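Speaker notes – equipment planning session, May 28, 2025

Slide 1. Intro, keep short. Thank Rosemarie Wendt for the slot. Say who I am, I do the capital plan at Vaswood, not an engineer. Mention handout is at the back.

Slide 2. Why we're talking about this. We had one line in the budget that said "robot". One line! By January it had turned into a whole page. Want people to leave knowing what goes on the page before they sign anything.

Slide 3. What we forgot the first time. Go quick, they'll be taking photos of the slide.
– cables. Lengths, spares, where they run
– the table. Right height, doesn't wobble, fixed down or not
– cloths and other stuff that gets used up
– spare fingers for the hands, and how long they take to arrive
– somebody's hours to look after it. This was the big one. We put zero
Pause here for groans.

Slide 4. Picking the job. Table wiping. Dull on purpose. Easy to explain to the finance people, cheap to set up, cloth is a few bucks. Zuzanna wanted shelf stocking first and I talked her out of it, she still brings it up. Don't buy for the hardest job on the list. Leave the next two slides up while I talk, don't read from them.

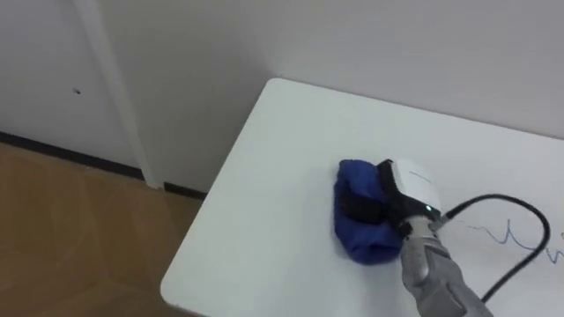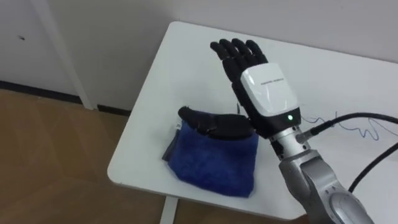
Wiping work at the white table, blue cloth under the black fingers in both.

Slide 7. Ask the room – how many would have budgeted for the cable? Point to the loop on the first one. Cable needs slack and the slack needs somewhere to go. Ask the supplier for the routing drawing with the quote, not after. Durkum sent theirs in a day, Lindemann took 8 weeks. Both fine to deal with otherwise, be fair to them.

Slide 8. Hands. Quote these seperately from the arms. Always. Different warranty, different lead time, and ours came on a different invoice which made a mess at year end. If you only remeber one slide it's this one. Get the price of a single finger in writing.

Slide 9. Lease or buy. We did both columns. Lease looked dearer until I added service visits to the buy side. Show the table, don't go through every row. Zostier offered a 2 year lease with a swap-out clause, worth asking for by name. Cheque with your own accounts people how they treat it, ours changed their mind once already.

Slide 10. Hours. We now plan 400 staff hours for the first year. Covers setup, training, cleaning, someone being in the room. Expect push back on this number. My answer: take it out and see who gets the phone calls. If Rosemarie's in the room she can back me up, she did the timesheets.

Slide 11. What I'd do differently
– visit a site before asking for quotes
– one person owns the spares list
– training booked before delivery, same purchase order
– don't let the money lapse, ask about carry-over early
(skip the story about the loading dock if we're past the half hour)

Slide 12. Template. Blank version of our budget page, link on the handout. Free to use, change the headings, take our logo off please. Zuzanna Kalinowski keeps it up to date so send fixes to her and not me.

Questions. Likely ones – does it replace staff (no, nobody's hours were cut, say it plainly), insurance (ask your broker early, ours wanted the serial numbers), power (normal outlet was OK for us, get yours checked anyway). If it goes quiet ask the fellow from the college about his shared purchase idea.

Laptop adapter goes back to front desk.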